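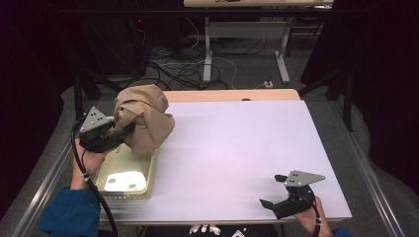 The Dula is a hand-held parallel gripper pair from Rirunia, sold for recording manipulation demonstrations without an arm in the loop. We ran it against our older El Idrissi set on folding, bagging and tray loading. Cloth is where the two differ most. With the left jaws closed on a fold at the corner of the beige cloth, over the tray, the right gripper can wait open until it is needed, and the fingers are slim enough to take a single layer from a flat surface. The El Idrissi fingers usually picked up two.

Jaw travel is 80 mm. Grip force is set by the operator's trigger, with no detents, and repeatability suffers for it. Kieran Rudd logged 2000 grasps over September and found the left unit drifting 2 mm at full close. Rezeroing takes a minute and should be done at the start of each session.

The cables are the weak point. Each gripper has one, it leaves near the handle, and it drags on the wrist during inward rotation. A tie helps a little. Glenys Ellwood, who has smaller hands than the rest of us, also found the handle too thick after 21 minutes of continuous work.

The logging software, Dutonis, installed cleanly and dropped no frames. Its export menu is badly organized and the manual covers an earlier version.

Recommended for fabric and light rigid parts. For anything heavy, keep the El Idrissi. Spare finger pads are sold in pairs only.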